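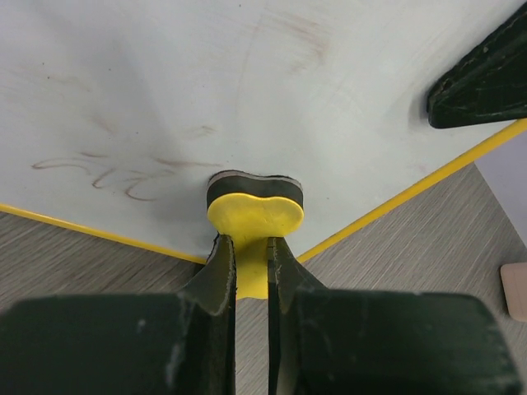 3.2 Shared writing surfaces in the meeting room

The second part of our study considers how groups of adult learners use a common writing surface when they discuss a text. Earlier work in the Tomau project looked mainly at what was written and gave little attention to what was left after wiping. In our observations the remains of older writing were often noticed by the learners, and sometimes they became a topic of the talk. The whiteboard in Figure 3 still carries faint brownish-red scribbles on its left side, which look like cursive writing that was only partly erased, and there are lighter smudges near the top. We call such marks residual text. They can not be read with certainty, and for this reason we did not include them in the transcripts, but we recorded in the field notes if a learner pointed to them or wrote around them.

Figure 3. Whiteboard with residual text.

The sessions were held in November, in groups of 12 learners, and each session took 70 minutes. The learners received a short story of 1000 words in the first half of the course and a story of 2000 words in the second half. They could write on the board at any time without asking the teacher. We did not give a rule about wiping, and the groups developed different customs. In the Poliveo group one learner wiped the board before each new question. In the Madigan group the old notes stayed until there was no more free place, and the new notes were put between them in smaller letters.

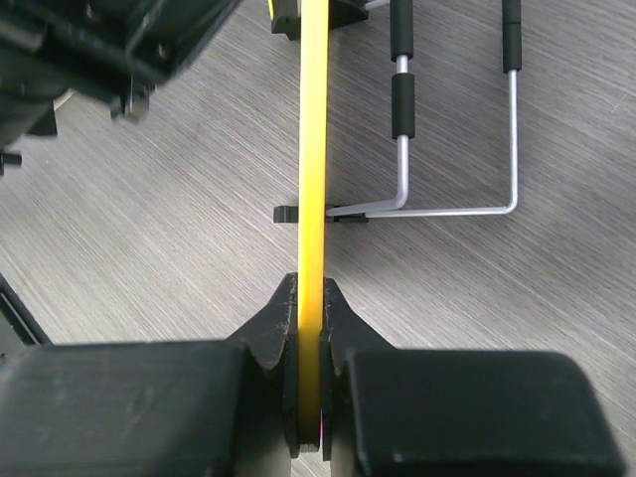

Bogumił Duda, Nouhaila Fahmy and Gwawr Parry
Correspondence: N. Fahmy

3.3 Coding of the talk

Two of the authors coded the transcripts separately. A turn was coded as "board-related" when the speaker named a word on the board, or used an expression such as "up there" or "the one we had before". Turns with a gesture only were coded in a separate category. When the two coders did not agree, the third author read the passage and the decision was made together. The most difficult cases were turns where "before" could mean both the earlier note and the earlier part of the story. We kept these cases as unclear and they are not used in Section 4.

We thank Lech Marciniak for his remarks on the first version of the coding guide.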